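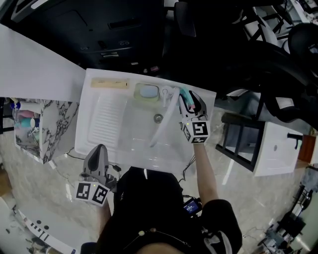 Give Me Back the Washboard Sink

I'm going to make a case for a thing that almost no one in my zip code would put in their house on purpose: the laundry sink with the washboard built right into it. Plastic, white, ribbed on one side, a basin with a drain on the other, and a little tray at the back for a bar of soap. If you grew up with one you already know what I mean, and if you didn't, you probably think it's something your great-grandmother escaped from.

My side of the argument starts with a shirt collar. We moved to Fleswood in April and the rental came with a very nice washer, one of those machines that plays a song when it's finished. It has more cycles than I have kinds of clothes. And it will not, on any of them, get the gray line out of a collar. I tried the long cycle, I tried the hot cycle, I tried a bottle of something called Famix that cost more than lunch and smelled like a car. The line stayed right where it was.

Then I did the collar by hand, leaning over the tub with a bar of laundry soap and my own knuckles for a washboard (don't do this, my knuckles were raw for days), and it came clean in less time than it takes the machine to fill. I sat there on the bath mat feeling pretty dumb.

What a ribbed sink gives you is somewhere to put that work. You wet the collar, you rub the bar on it, you push it up and down the ridges, and the dirty water runs off down the slope and away from you. The soap lives at the back where you can grab it with a wet hand. If the faucet has a hose on it, even better! You can rinse one corner of one pillowcase without soaking your socks. Everything is within reach and it all drains. I can't say that about my kitchen sink, which is deep and shiny and full of last night's pan.

My friend Khang Mai thinks I'm being sentimental. His position is that his mother scrubbed laundry by hand for years and would have traded that sink for a machine in a heartbeat, and that people who get misty about washboards are mostly people who never had to use one every day. He's right about his mother, and I told him so. I wouldn't want to do sheets on one either. Sheets are what the machine is for – so are towels, and jeans, and the whole giant boring middle of the hamper.

But there's a pile at the edge of every hamper that the machine is bad at. Collars and cuffs. Kids' socks. The one good blouse with the spaghetti sauce. Sneaker laces, dish rags, the cloth you used on the bike chain and should've thrown out. Most of us deal with that pile by washing it over and over and then giving up and calling it a gardening shirt. I own way too many gardening shirts and I don't garden.

Now, what it costs. I went looking, and the prices are all over the place. A plain plastic one with a stand was 53 dollars. A ceramic one from Zwahlen, with a cabinet underneath and a faucet that looked like it belonged in a hotel, was 879, and at that price I think the collar can stay gray. The plastic is fine. It's lighter, you can drop a boot in it without wincing, and you don't need it to be pretty because it's going next to the mop.

Where to put it is the harder question, I'll admit that. Rosalie Eder, who remodels kitchens and has put up with a lot of my texts this summer, told me her clients will spend 400 dollars on a pull-out hamper with a soft-close drawer and then say there's no room for a sink. She says the laundry room keeps getting nicer to look at and harder to wash anything in. I've been in those rooms. There's a long counter for folding, there's a sign that says LAUNDRY in case you got lost, and if you walk in with a muddy pair of cleats you have to turn around and take them to the bathroom.

So skip the sign, I say. Give up two feet of that counter. You fold on the bed anyway, everybody folds on the bed.

I haven't talked our landlord into it yet. For now I've got a loose washboard from Bulari that I prop up in the tub, and it slides, and I swear at it, and the soap goes down by the drain and turns to mush because there's no tray. Still the cleanest collars I've had in years. My knees would like a real sink, though, at standing height, and I've already picked out the spot where the recycling bins are.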